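리마상스 석재문화재단, 4월부터 석재 표면 보존 교육과정 운영

리마상스 석재문화재단은 오는 4월부터 건축 석재의 표면 보존과 기록을 주제로 한 실무 교육과정을 운영한다고 밝혔다. 교육은 재단 본관 세미나실과 부속 자료실에서 6주간 진행되며, 지방자치단체의 건축물 관리 담당자와 석재 가공업 종사자, 관련 학과 대학원생이 신청할 수 있다.

이번 과정은 재단이 지난해 마친 근대 건축물 내장석 조사의 후속 사업이다. 당시 조사단은 공공건물의 벽체와 바닥에서 석재 표본 기록 400건을 작성하였으나, 균열과 변색을 표기하는 용어가 기관마다 달라 자료를 서로 비교하는 데 어려움을 겪었다. 재단은 조사 결과를 바탕으로 표준 용어집 초안을 마련하였으며, 교육 참가자들의 의견을 반영하여 하반기에 확정본을 발간할 예정이다.

강의는 암석의 종류와 풍화의 이해, 표면 손상의 분류, 세척제 선정과 시험 시공, 기록물 작성의 4개 단원으로 구성된다. 총괄 강사는 석조 보존 분야에서 활동해 온 마리트 빅스트룀 책임연구원이 맡는다. 키로스 가쇼 자료실장은 기록물 작성 단원을 담당하며, 조사 현장에서 사용한 양식과 색상 대조표를 수강생에게 제공한다.

빅스트룀 책임연구원은 “무늬가 복잡한 석재일수록 본래의 결과 손상 부위를 구분하기 어렵다”며 “담당자가 바뀌어도 같은 기준으로 판단할 수 있도록 관찰과 기록 훈련에 많은 시간을 배정하였다”고 말했다.
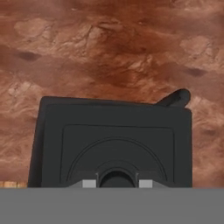
수강료는 무료이며, 교재는 첫 수업 시간에 배부한다. 신청을 원하는 사람은 재단 누리집에서 신청서를 내려받아 소속 기관 확인서와 함께 전자우편으로 제출하면 된다. 전체 과정의 5분의 4 이상을 출석하고 기록 과제를 제출한 수강생에게는 재단 이사장 명의의 수료증이 수여된다.

선발 결과는 신청자에게 개별 통보한다. 교육과정에 관한 문의는 재단 교육운영팀에서 받는다.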